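Home | Syllabus | Handouts | Readings | Contact

Handout 7: What Makes Fabric Stretch

July — posted by Noeline Ruawai

I promised you a gentle start to the knits unit, so let's talk about loops. 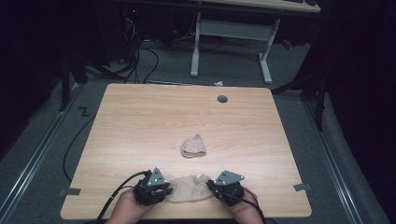

A woven cloth is threads crossing over and under. They're nearly straight already, so pull on them and there isn't much slack to give. A knit is one long yarn bent into rows of loops, and a loop can change shape — tall and skinny when you tug one way, short and fat the other. Most of the stretch in your T-shirt is just that.

Nylon adds a bit of its own. For hosiery the yarn is usually crimped with heat first, so it acts like a tiny spring (I'll bring some, it's fun to play with!).

Two words people mix up on the quiz every year: stretch is how far it goes, recovery is how well it comes back. Say a 20 cm strip is still 21 cm long after you let go. That extra centimeter is called growth, and it's why knees go baggy.

Before lab, read up to page 87 in Trevaskis and bring one old knit you don't mind cutting. Darcy Whitcombe has the good scissors, so please ask her nicely.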